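第三章 第一次使用前的准备与安装

感谢您把 Restus 台式净水壶带回家。我们知道,新东西拆开包装以后,人人都想马上接一杯水尝尝,不过还是请您先泡杯茶(用老办法烧的水就好),坐下来把这一章慢慢读完。整个过程并不难,大多数步骤只是冲洗和等待,真正需要动手的地方很少。

3.1 选一个合适的位置

净水壶装满水以后比看上去要沉得多,所以请在装水之前就想好放在哪里。台面要平,要稳,离水槽近一些会省下不少来回走动的力气。

1. 把壶身放在平整的台面上,轻轻按一按四个角,确认不会晃动。
2. 壶的背后留出一掌宽的空隙,方便您日后打开上盖。
3. 避开灶台、烤箱和阳光直射的窗台。夏天尤其要留意,到了八月,朝西的厨房下午会热得厉害,水在壶里放久了容易有味道。

注意:请不要把净水壶放在冰箱顶上。每年都有用户来信说这样最省地方,可是加水时要举过头顶,实在不安全。

3.2 清洗壶身与上盖

1. 取下上盖和内胆,滤芯先留在密封袋里,不要拆开。
2. 用温水加几滴普通洗洁精,拿软布把内胆和外壶里外擦一遍。
3. 用清水冲洗干净,直到没有泡沫,也闻不到洗洁精的气味。
4. 倒扣在干净的毛巾上沥干。您若是急着用,拿干布擦一擦也完全可以。

小心:内胆和上盖不能放进洗碗机。高温会让上盖边缘微微变形,盖子从此就扣不严了。钢丝球和去污粉也请收起来,它们会在壶壁上留下细痕,时间长了容易藏水垢。

3.3 浸泡滤芯

随壶附送的是 Larard 滤芯,里面装的是颗粒状的活性炭,运输途中难免会磨出一点黑色的炭粉。浸泡和冲洗就是为了把炭粉带走,同时让炭粒吸饱水,过滤的时候水流才会均匀。

1. 先把手洗干净,再撕开密封袋,取出滤芯。
2. 准备一只深一点的碗或者小锅,倒入冷水,让滤芯完全没入水中。
3. 用手指捏住滤芯轻轻摇晃,您会看到一串小气泡冒上来。气泡变少以后,静置十五分钟。
4. 取出滤芯,在水龙头下用冷水冲洗二十秒。

提示:浸泡只能用冷水。早年有一版说明书在这里写得含糊,不少人用了热水,我们的客服同事 Bình Quan 为此接了整整一个夏天的电话,所以这一版由她亲自把这句话加了进来。

3.4 安装滤芯并冲掉头两壶水

1. 把滤芯竖直放进内胆底部的圆孔,往下按,按到底时手上会有轻轻的一顿。
2. 把内胆放回外壶,加冷水至上沿刻度线。一壶的水量是 2,000 毫升。
3. 等水全部滤下来。第一壶会慢一些,请不要敲打或者摇晃壶身。
4. 把这壶水倒掉,再重复一次。头两壶水里可能还有少许炭粉,喝了并无大碍,但拿来浇花更合适。
5. 从第三壶开始,就可以放心饮用了。
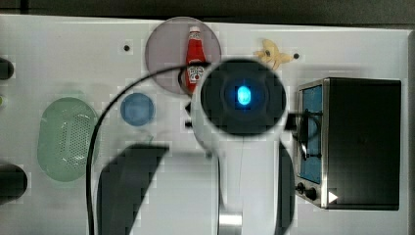 如果第二壶滤完以后水里仍有明显的黑点,请把滤芯取出来,照 3.3 节再浸泡一次。要是滤芯装不到底,多半是圆孔边上的密封圈翻了起来,用指尖把它抹平,再装一遍就好。

3.5 设定换芯提醒

1. 按住上盖右侧的按钮三秒,显示窗会闪一下,随后出现四格。
2. 松开手,提醒功能就启动了。此后每用掉 200 升水,显示窗少一格。
3. 四格全部消失,也就是滤过 800 升以后,请更换滤芯。

水质偏硬的地区,滤芯会耗得快一些。您若发现水流变慢,或者烧水壶里又开始结白垢,不必等到最后一格消失,提前换掉就是。我们有些老用户习惯把换芯的月份写在小纸条上,贴在壶底,这个办法很土,却也很管用。

注意:换芯以后一定要重新按住按钮三秒,否则显示窗还会停在原来的状态。

3.6 出门几天怎么办

壶里的水最好当天喝完。如果您要离家两天以上,请把壶里的水倒空,取出滤芯,用干净的保鲜盒装好放进冰箱冷藏室。千万别放进冷冻室,结冰会把滤芯的外壳撑裂。回来以后照 3.3 节浸泡,再冲掉一壶水,就可以照常使用。

备用滤芯请选购包装上印有 Larard 字样的型号。Dustton 系列的旧款滤芯外形相近,但是接口略窄,装进去会从旁边漏水,请不要混用。家里若还有没用完的旧款,可以留给旧壶继续使用。

日常清洁和去除水垢的方法,请看第四章。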